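服务机器人导论 第5讲讲义
机器能做家务了吗:以垃圾分类为例

一、先把问题问小

每年都有同学在开题时写“家务机器人已接近实用”。请先回答:哪一件家务,谁家的,失败一次由谁收拾。Munon 项目的宣传册把“分类投放”列为已解决任务,本讲就拿它开刀。课前请读 Kristiansen 实验报告的第2节,重点看任务定义,成功率那张表可以先跳过。 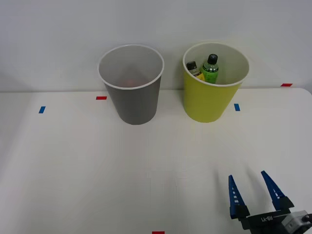
任务定义往往决定了结论。“把瓶子放进正确的桶”听上去是一件事,拆开至少有识别、抓取、搬运、释放四步,每一步都能靠布置环境来降低难度。白色桌面、素净的墙,两只桶一灰一黄并排立着,桌上还贴了红蓝胶带作位置标记。谁家厨房的地上有胶带?黄桶里有两个瓶子,这个结果我承认,但单凭桶里的东西,看不出用了几次尝试,也看不出中途有没有人扶过一把。读论文时请养成习惯:凡是只给终态的,一律追问过程。

二、成功率怎么读

假设某系统报告25次试验中成功15次。写进摘要是“多数情况下成功”,放到家里就是每天要弯腰捡东西。还要问三点:物体是否换过,起始位置是否换过,失败后是否由人复位。Prornex 的产品说明对第三点只字未提,课上我们会逐句读。 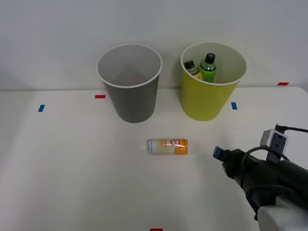
抓取一节常被学生当成最简单的部分,理由是夹爪早就成熟了。工厂里的确如此,那里工件的姿态由夹具保证。家里的东西没有夹具。横躺在桌面上的饮料罐就是一例:圆柱体侧放,夹爪若先碰到一侧,罐子可能滚走;夹得太紧,空罐会瘪。再看周围,罐子前方一大片桌面空着,机械臂从右侧伸过来没有遮挡。换成堆着碗碟的水槽边,同一套动作未必走得通。

三、我的看法

限定场景里可以做,演示也不必一概斥为作假。可是从桌面到 Flasville 任意一户人家的厨房,中间差的那段路,目前没有哪份报告给出过像样的数据。不同意的同学请带数据来辩。

四、作业

1. 任选一段家务机器人演示,列出其中由人预先布置好的条件,不少于5项。
2. 为“分类投放”写一份你自己的任务定义,写明物体范围、起始姿态、允许的尝试次数和失败的判定。
3. 选做:估算失败一次的收拾时间,并与人直接动手所用的时间比较。

作业10月底前交,纸质版和电子版均可。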